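Ticket 136: Upload of photos stops at the second file
Opened by: Fatemeh Bahrami
Assigned to: Bijan Mazandarani
Product: Urska stock catalogue, web version
Site: Clerkomdale store room
Priority: normal
Status: open, workaround in use

Fatemeh Bahrami, 21 May 2020, 09:14
Good morning. Since the update I have a problem with adding photos to the item cards. The first photo goes up well and I see the small preview. When I add the second one, the bar goes to the end and then the page shows "Please wait" and stays so. I waited 20 minutes once, to be sure. If I reload the page, the first photo is there and the second is lost, together with any text I typed in the Notes field. The lost text is the worse part for me.
I use the office laptop with Firefox. My colleague in the Mahmoudi building has the same with Chrome, so I think it is not the browser.

Bijan Mazandarani, 10:02
Thank you for the clear report. Could you please tell me three things: how large the files are, whether they come from the phone or from the shared folder, and whether it also happens on an old card which you created before the update?

Fatemeh Bahrami, 10:40
The files are all from the shared folder. The largest is 2 MB, so they are not big. On an old card it works! I tried it with two old cards and both accepted the second photo. Only the new cards have the fault.

Bijan Mazandarani, 11:25
This helps a lot. New cards are made from the Lalov template, and old cards are not. In that template the Notes field is saved at the same moment as the photos. I suspect that the two savings block each other. In the server log I find 33 entries with the text "record locked by same user", and all of them are on new cards.
Please try this:
1. Open a new card and fill in only the title.
2. Press Save and wait for the green line.
3. Close the card and open it again.
4. Add both photos, leave Notes empty, press Save.
5. Write the Notes at the end.

Fatemeh Bahrami, 11:58
I did the steps in this order. Both photos are now on the card and they stay there after reload. The card now reads:

Title: Clear tray, ribbed sides
Category: Containers
Notes: (empty)
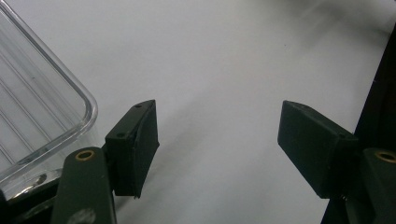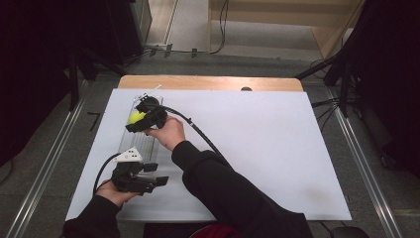 After this I wrote two lines in Notes and saved again, also without trouble. So the workaround is good for me, but it is slow. I have still many cards to enter and each one must be opened two times. Is it possible to know when it will be repaired?
One more small thing, perhaps not connected: the Category list does not remember my last choice. Before the update it did.

Bijan Mazandarani, 13:30
I compared, and the server has the same two files in the same order. Thank you for testing so patiently.
About the repair: the lock must be changed in the template itself, and for this I need a person from the Lalov side. I have written to them. If they agree, I can put a first version on the test server and you could try it there before it comes to everybody. The full release is planned for July, but I will ask if this change can go out alone and earlier.
The Category list is a different fault. I opened a separate ticket for it and put your name there, so you will receive the messages.
Until then, please write longer notes in a text file first and paste them in, so that nothing gets lost if the page hangs again.

Fatemeh Bahrami, 13:47
Understood, I will do so. Yes, I am glad to try it on the test server, but please send me a new password for it, the old one has expired.

Bijan Mazandarani, 14:05
Password sent by separate mail. I leave this ticket open and set it to "waiting for third party".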